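Skestwood tabletop grasping project
Progress report to Lotell, second reporting period
5 March 2018

Summary

The simulation part of the project is complete and the comparison between the two grasp planners has been run in full. The new planner, which we call Plarkton, does better than the baseline on small objects and about the same on large ones. Transfer to the physical arm has started but is behind plan. We are not asking for a change to the budget.

Work done since the last report

The scene generator was rewritten. It now places household and grocery items on a table at random, varies the table and the room textures, and rejects any layout in which two objects overlap. The old version let objects sink slightly into each other, and this made some of our earlier numbers too good. We have dropped those numbers and they should not be quoted.

We generated 662 test scenes with the new version. Both planners were run on the same scenes with the same starting pose for the arm. A trial counts as a success if the target is lifted clear of the table and is still in the gripper at the end of the lift.

Results

Plarkton succeeded in 507 of the 662 trials. The baseline planner, Samir, did worst on round fruit, where it tended to close the fingers too high and squeeze the object out downward. Plarkton picks its closing height from the estimated width of the object, and most of the gain comes from that one change.

Two kinds of failure remain:

-- Berries and other very small items. The pads often meet the table before they meet the object. We have tried a lower approach speed, with little effect.

-- Targets standing close to tall items. The planner checks the fingers for collisions but treats the wrist housing as a simple cylinder, so it turns down some grasps that would be fine and allows a few that are not.

Planning time is over 3 seconds per grasp on the current machine. This is acceptable for testing -- it will need to come down before any live demonstration.

The grocery set used for the small-object trials includes fruit, cartons and a basket. A grasp on the apple has the fingers pointing straight down, with the milk carton standing to one side and the arm passing over the blue basket.
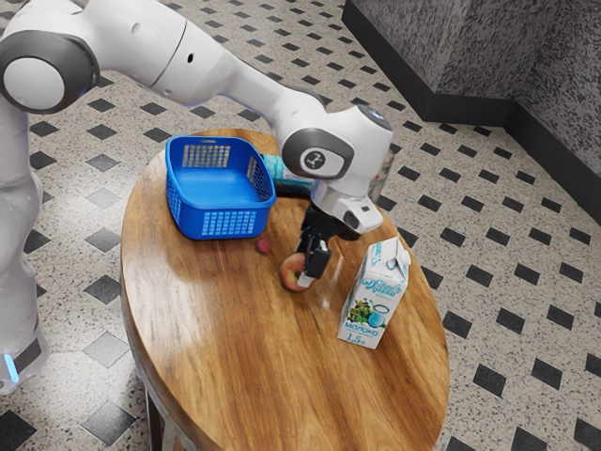 Transfer to the physical arm

The controller has been ported and the arm follows planned paths without a load. Grasping trials have not begun. The friction values used in simulation still need to be checked against the real finger pads, and the replacement pads arrived late.

Plans for the next period

Replace the cylinder model of the wrist with a proper mesh. Measure pad friction and rerun the small-object trials with the measured values. Start physical trials on fruit and cartons, with first results due in August.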